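Snack Trays and Table Setup – Gallery

Meratlow Activity Room, page 6
Last updated April 9, 2018

These notes cover the snack table in the activity room: what goes on it, how the trays are filled, and how the stock is kept. The earlier pages deal with the drinks shelf, the coat hooks and the craft drawers. Most of the text here is reference material for anyone setting up a table of the same type. Read it with the stock sheet open, as the item groups use the same headings.

THE TRAY

The tray is a white rectangular type. It replaced a set of round bowls that came with the room. Bowls nest well in a cupboard but hold packaged goods badly: flat packets slide to the bottom, and the taller cakes end up balanced on the rim. A rectangular tray lets wrapped items lie flat and keeps the labels facing up.

A row of short pegs runs along the back edge. Turn the tray so the pegs are on the far side from whoever is serving. Tall wrappers can lean there. Do not hang anything from the pegs.

Washing: warm water and dish soap, then air dry on edge. Crumbs collect at the base of the pegs and need a small brush.

THE TABLECLOTH

Printed cloth with pastel cartoon characters. The pattern is busy, and small clear packets are hard to spot against it, particularly over the flowers. The plain gray cloth from Wutell is better in this respect and is still in the drawer, but the cartoon one has been the standing choice since last May.

Wipe clean between uses. Store rolled, printed side out. Folding leaves creases that lift the front edge of a tray and make it rock.

ITEM GROUPS

Cakes. Individually wrapped sponge cakes, large and small. These are the widest items on the table and set the layout for everything else. Place the largest in the middle of the tray first. Soft cakes should have nothing heavy on top of them, although a light foil packet does no harm.

Filled pastries. Clear wrap, usually with the filling visible from one side. Put that side up. Pastries flatten at the corners when they are pushed against the tray wall – leave a finger's width.

Foil packets and bags. The filler group. They take up whatever space is left and can overlap. Fold any long seam under the bag so that it does not catch on its neighbor.

Wafers, candy and dried meat. Small, stiff and easy to lose under a cake. They can stay on the cloth beside the tray until the larger items are in place. Dried meat is kept on its own line in the stock sheet, as it has a separate reorder date.

FILLING ORDER

Large cakes, then tall wrappers at the back, then pastries, then foil. Small items last. A full tray has some overlap and no item standing higher than the tallest cake wrapper. If the pile starts to slide, take out two foil packets before moving anything else.

Loose items left on the cloth go behind the tray, on the far side. The near side is kept for hands and for opening wrappers.
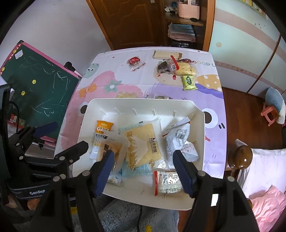

Stock for this table is bought by the carton. The Yammine assortment carton holds 83 pieces and covers the cakes and pastries. Foil bags are ordered separately, with a different supplier for each season. The yearly figure for the room was 3000 pieces under the old bowl arrangement and is set at 4000 for the current year, with the increase going almost entirely to sponge cakes.

Cartons are opened flat on the floor, never on the table. Items with a crushed seal are taken out at that point and marked off the sheet. A crumpled outer wrapper is acceptable if the seal is whole. Barcodes are not used for counting here, but wrappers that carry one are easier to match to the invoice, so keep one from each carton until the delivery has been checked.

POSITION IN THE ROOM

The table stands well clear of the door so that it can swing without touching a chair. The chalkboard with the pink frame stays where it is when the table is set. Chalk dust is a minor problem. Wipe the board before the snacks come out, and wait a few minutes before filling the tray.

The wooden shelf unit by the door takes the towels, folded and stacked, and the pink basket organizer. Clean towels only. Used ones go straight to the laundry bag in the hall.

STORAGE

Unopened cartons are kept in the hall closet, second shelf. Part-used cartons go into Darnico lidded bins, one group to a bin, with the oldest date at the front. The lids fit tightly on three sides and slightly loose on the fourth – press that side down twice.

Pastries do not go back into storage once they have been on the table. Foil bags, wafers and candy can, provided the seals are whole.

Next page: paper goods and napkin holders.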